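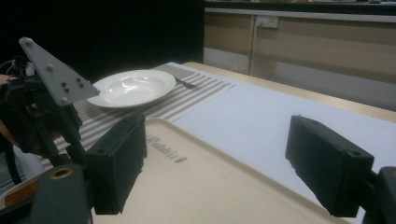 Wukholm Manipulation Laboratory -- Workshop Notebook
November, bench 2, table-setting task
Entry by: Firdevs Eren
Subject: Frozen finger-width signal and knife rotation, right-hand Comiro unit

Status at time of writing: right-hand unit withdrawn from service. Left-hand unit cleared for use on tasks without blades. No injury to anyone. A safety report has been filed separately and this entry should be read with it.

Background

The task was the two-handed table setting, knife and fork variant, collected with a pair of hand-held Comiro grippers. Both units had passed the morning check. The right-hand unit had been reassembled the previous afternoon following replacement of a worn finger link with a part from Wumton. That replacement is recorded on the maintenance sheet. The sheet does not record a torque check on the pivot screws, and I have asked that the omission be left visible and not filled in afterward.

The operator was working from the standard instruction card: grasp the knife by the handle, lift, carry, and set it down parallel to the edge of the placemat. The card gives no direction on where along the handle the knife should be taken, and it does not say where the other hand should be while a blade is being moved. Both points are taken up below.

Sequence of events

10:40. Collection started. The first episodes were unremarkable.

11:15. Operator remarked that the right trigger felt "soft at the end." I noted this and allowed the session to continue. In my judgment now, the unit should have been stopped and examined at that moment. A reported change in trigger feel is listed in our own procedure as a stop condition.

11:32. During a carry, the knife turned in the fingers. The handle stayed between the fingertips, but the blade swung down and inward, toward the operator's left wrist. The operator kept still, called a stop, and I took the knife by the handle and removed it. The blade did not touch the skin or the sleeve.

11:34. Both units set down and unplugged. The knife was put in the closed drawer. Session halted.

11:50. On reviewing the recording in Oprea, I found that the right finger-width signal had been flat for a large part of the episode. The video for the same period shows the fingers opening and closing normally. We therefore had two faults in the one episode, and the second had not been noticed by anyone in the room.

The episode is 2254 frames long. The width value is identical, to the last digit stored, in 451 consecutive frames. A live sensor on this unit never returns exactly the same value for that long, even with the fingers at rest on a rigid object, so the stretch cannot be a real reading.

Examination of the unit

I stripped the right-hand unit on the bench in the afternoon. Findings, in the order in which they were made:

The pivot screw at the base of the right finger was loose by a quarter turn. With the screw in that state, the finger could be rocked sideways by hand. The three other pivots were tight. The loose one is the pivot that was opened for the link replacement.

The magnet read by the width sensor was no longer seated. It had lifted from its pocket and was resting against the inside of the housing. When the housing was tilted one way the magnet sat close enough to the sensor to be read; when tilted the other way, it was not read at all. There was adhesive on one side of the pocket only.

The cable and connector were in good order. I flexed the cable along its full length with the signal displayed and saw no dropout, which rules out my first guess. I had been fairly confident it was the cable, and spent longer on it than was warranted.

The fingertips were worn along the inner edge but within what we normally accept. The contact faces are flat and rigid, and on a narrow, rounded handle they touch along a short line. A grip of that kind resists sliding reasonably well and resists turning very poorly.
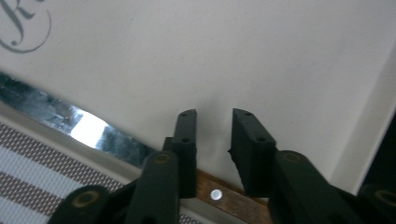 With a knife, the position of that short line of contact matters a great deal. If the handle is taken near its rear end, the weight of the blade is well out in front and acts to turn the whole knife about the grip. If it is taken close to where the handle meets the blade, the turning effect is much smaller. I repeated the lift on the bench with the blade sleeved, first with the pivot screw loose and then with it tightened. Loose, the knife turned on most of the lifts taken at the rear. Tight, it still turned on a few of them. It did not turn on any lift taken near the front of the handle, with the screw in either condition.

My conclusion is that the loose pivot made the rotation more likely but is not a full explanation of it. The instruction card permitted a grasp that is not secure with these fingertips, and that would be so on a unit in perfect order.

The recording fault

The flat signal has a separate and simpler history. When the sensor reports that it cannot see the magnet, the recorder writes the last good value again and sets a status flag. Oprea stores the flag but does not display it. The live view therefore showed a steady, plausible number throughout, and the operator had no means of knowing that it was stale.

This behavior was chosen deliberately, on an earlier version, to bridge single missed readings. There was no upper limit placed on how long a value could be carried forward. I have confirmed this in the recorder settings and have spoken to the software group, who agree with the reading.

The practical consequence is that the fault is silent. Had the knife not turned, the session would have gone on to the end of the day and the recordings would have been passed to training with a width signal that did not match the fingers. A policy trained on such recordings would be taught that the gripper stays open while an object is carried. I would ask colleagues to consider that point seriously, as we have other recordings made with the same settings.

I have checked the remainder of the session by searching for the status flag. Six episodes contain flagged stretches longer than a single missed reading. All six have been moved to quarantine and marked as not for training. They are not to be deleted, and nobody should attempt to rebuild the width signal from the video until the software group has agreed on a method.

Immediate actions, completed

Pivot screw cleaned, thread-locked and tightened to the value on the drawing. Witness mark painted across screw head and link.

Magnet refitted with adhesive on all sides of the pocket and left to cure overnight.

Following the cure, the unit was run through 500 open-and-close cycles on the bench with the signal logged. No flags were raised and the witness mark had not moved. I do not regard this as sufficient for return to service, since the bench cycles apply no side load to the fingers, and it was a side load that found the fault.

Table knives with an edge removed from the task kit. The kit now carries a blunt training knife of similar weight. The handle is a little thicker than the original, so recordings made with the two should be labeled separately.

Open actions

Recorder: limit the carrying forward of old values, and write an explicit gap after that. Software group. A value for the limit has been proposed but not agreed.

Oprea: show the status flag in the live view, with an audible warning. Requested.

Instruction card: state that a knife is to be grasped at the front of the handle, and that the other gripper and the other hand are to be clear of the blade's path before the lift begins. Draft is with me.

Fingertips: try a soft facing with a shallow groove. There are trial pads in the cabinet from the cup task, which may or may not fit the present finger profile. I have not measured them.

Maintenance sheet: add a line for torque and a second signature for any work in which a pivot is opened.

Older recordings: search for the flag across everything made with the present recorder settings. I will begin with the cutlery tasks. This will take some time, and until it is finished the cutlery recordings should be treated as unverified.

Question to Wumton: whether their replacement link is meant to be supplied with the magnet already bonded. Ours arrived with it loose in the bag, and the sheet in the package does not mention adhesive. I have written to them and have had no reply yet.

Remarks for colleagues

Please note that the left-hand unit has the same magnet pocket and the same type of adhesive. I opened it for inspection and found it sound, but it has had less use. It should be inspected again at the next service and not assumed to be good on the strength of this entry.

Any operator may stop a session at any time, for a change in trigger feel or for any other reason, and whoever is supervising is to treat the stop as final until the unit has been looked at. That is already the rule. I did not apply it at 11:15 and have said so in the safety report.

The right-hand unit is in the red bin on the top shelf, tagged. The tag is to be removed only by me or by the duty supervisor. The charger for it is still on bench 2 and can be used for the left-hand unit in the meantime.

F. Eren

Added later, 16:20: the trial pads do not fit. The mounting holes are in the wrong place for these fingers. A new set has been requested from the print room, and the groove depth will be settled when the first pair can be tried on the training knife.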